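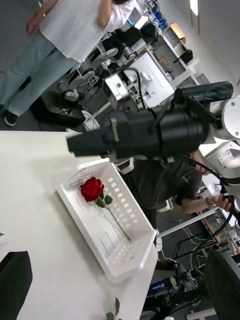 Can a robot arm put away mixed light items yet, or should I keep a person on it?

Ineke Verstraete
Posted in Shop and Home Automation, 3 comments

I run the back room of a small event supply business in Lanville. We rent out table settings and artificial flowers. When an order comes back, someone has to sort the stems, put each one in a plastic tray with cut-out sides, and carry the trays to the shelves. The trays are shallow and weigh almost nothing. A busy return in October was 478 stems, mostly roses, and sorting took one person most of an afternoon.

A reseller has offered us a six-axis arm with a two-finger gripper and a wrist camera. The demo he showed me was blocks going into a bin. Blocks are rigid and all the same size. Our stems are long and thin, they bend, and the leaves catch in the openings of the tray. If the arm pushes on the tray, the tray slides.

I need to know three things. Can current equipment pick a single stem out of a tray and lay it in another without damaging the bloom? Does the tray have to be in a fixed position? What does it do when it fails, stop or carry on? I am not looking for something to watch, I am looking for something that runs while I do invoices.

Panagiotis Ververidis
Posted at 9:40 a.m.

Single stem from a tray that holds only that stem: yes, with current equipment. Single stem from a pile: not at a rate you would pay for.

The stem is the easier place to grip. Approach from above with the fingers closing across the stem, not along it. You want the grip point a short way below the bloom, clear of the leaves. If you grip at the far end, the head droops and swings, and placement gets worse. Use soft finger pads. Hard fingers need a close position tolerance on a thin stem, and if they touch the tray floor first you will get a force stop.

The openings in the tray are a problem for the camera as well as for the leaves. Depth sensors return poor data on thin objects, and a grid of small holes behind a thin object makes it worse. A plain liner in the bottom of the tray helps with both. So does a tabletop in a color that contrasts with the tray. White tray on white table is a bad choice if you depend on finding the tray edge.

Tray position does not have to be fixed, and an angle is fine if the software locates the tray before each pick. It does have to stay put during the pick. Rubber matting or two stops screwed to the table will do it.

On failure: a simple setup checks finger width after closing. If the fingers close all the way, it missed, and it tries again. Set a retry limit. Ours is 4, then it stops and turns on a light. Finger width will not tell you that it picked up two stems, or that a leaf has hooked the tray and the tray is coming along. For that you need a second image after the lift.

We tested on something close to this at Lauritsen, cable ties and plastic tubing. Out of 104 picks with one item per tray, we had about 100 good ones. With items overlapping we stopped keeping score.

Also plan the cables. A wrist camera and a gripper each add a line along the arm, and they need enough slack for the last joint to turn without pulling on a connector. Check them by hand through the full range before you let it run.

Hatem Mansour
Posted at 11:15 a.m.

no. we looked at this for the kitchen at my brother in law's place, loading cutlery, and the guy quoted more than the van cost. get a student

Ingeborg Fröhlich
Posted at 2:05 p.m.

I agree with most of the first reply but would put more weight on the work before the pick. In your process the slow step is separating tangled stems by hand. Once they are separated, a person puts each one in a tray in a second or two. An arm that handles only the last step saves you very little and still needs someone to feed it.

Learned policies, where an operator guides the arm through the task many times and a model is trained on the recordings, do better with bending items than fixed programs do. They are also sensitive to change. Different tray, different lighting or a new flower variety, and you should expect to record more examples. Ask the reseller who does that, and at what price.

Ask him as well to run the demo with your trays and your flowers. Ship him one of each stem you stock. If he will only show blocks, you have your reply.

For carrying full trays to the shelves, a cart is still the right tool. I would spend the money on deeper trays with solid sides, so the leaves stop catching, and look at the arm again when a vendor quotes you a rate on tangled stems in writing.

Ineke Verstraete
Comment on the reply above

Thanks. I have asked him for a demo with our trays. He wants to know the stem diameter, which varies, so I am sending a box.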